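Start Projekte Team Kontakt

Projektbericht: Was steht eigentlich auf unserer Arbeitsplatte?

Für unser Projekt im Modul Wohnen und Alltag haben Bontu und ich uns die Teeküche im Wohnheim Helwood vorgenommen. Das Haus ist von 1933, die Küche zum Glück nicht (sie hat sogar eine Platte in Marmoroptik!). 12 Leute teilen sie sich, und jeder stellt seine Sachen irgendwo ab - meistens ganz hinten an der Wand. 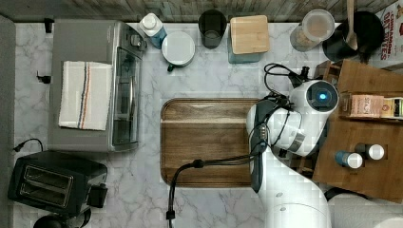
Am meisten diskutiert haben wir über den Platz zum Schneiden. Kamil wollte das Brett immer wegräumen, ich wollte es liegen lassen, und am Ende habe ich mich durchgesetzt, hihi. Toaster und Miniofen bleiben auch draußen, die braucht morgens einfach jeder. Im Fragebogen kamen 35 Antworten zurück, auch aus den anderen Etagen, und fast alle wünschten sich mehr freie Fläche zum Kochen. Für Tütchen und Kleinkram fanden wir eine Holzbox mit Fächern super praktisch.

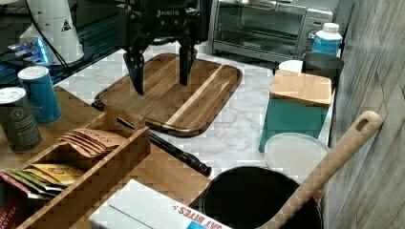 Abb. 2: Schneidebrett vor dem Miniofen

Donnerstag stellen wir alles Frau Vanhove vor - drückt uns die Daumen!

Weitere Projekte
Vorratsregale im Wohnheim Sokol
Flurlicht in Wiltham
Gemeinsam kochen im November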